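Search this journal Search Advanced search

Share 14 Comments 5

3.2 Finish, glare and label legibility on metal kitchen canisters

Returns recorded by the Wovasgate warehouse in December were sorted by the reason given on the customer form. Of 1454 forms, the largest group cited a finish that did not match the listing, ahead of dents and missing lids. The forms were coded separately by Kassab and Antal, and disagreements were settled by Vörös, who had no part in the first round. Forms with no written comment were kept in the total but left out of the coding.

Finish complaints fell into two kinds. In the first, the customer expected a matte surface and received a glossy one. In the second, the color was judged wrong: black described as gray, brass described as green or brown. Both kinds were more common for dark lids than for light ones. Antal and Dudás (previous section) reported the same pattern for enamel pans, though their sample did not include two-tone items.

Listings were then compared with the goods. Four product lines were used: Lamico, Pringle, Mavska and the unbranded house line. Each item was placed on a neutral gray card under a diffuse lamp and again under a single bare lamp. Raters seated at a fixed distance chose the closest match from a printed set of color chips. The order of lamps was reversed for half of the raters. Chips were replaced when the edges showed wear.

Under the diffuse lamp, raters agreed on the color of most lids. Under the bare lamp, agreement dropped for glossy dark lids and stayed nearly level for matte ones. Raters who chose a lighter chip often pointed to the reflection when asked which part of the lid they had used. Curved tops gave more trouble than flat tops of the same finish. A domed lid reflects light from a wide range of directions, so a highlight is present from almost any seat, and its position changes when the rater leans.

Two-tone items raised a further issue. Where a dark glossy part sits next to a brushed part, the two respond differently to the same lamp. Figure 4 shows the combination in a rendered view.
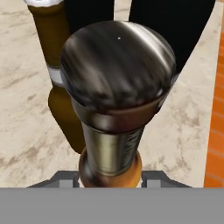 Figure 4. Glossy gunmetal-black domed cap with dark brown collar and brushed neck, seen from nearly overhead.

For the brushed parts, raters split between brass and olive chips. The split did not depend on the lamp. Torres suggests that sellers name the finish and the base color in separate fields, and the house line listing was changed in this way before the second count. Results for the changed listing are given in Section 3.3, with the chip choices for each rater in the appendix. Lids with printed lettering were tested on their own and are not included in these results.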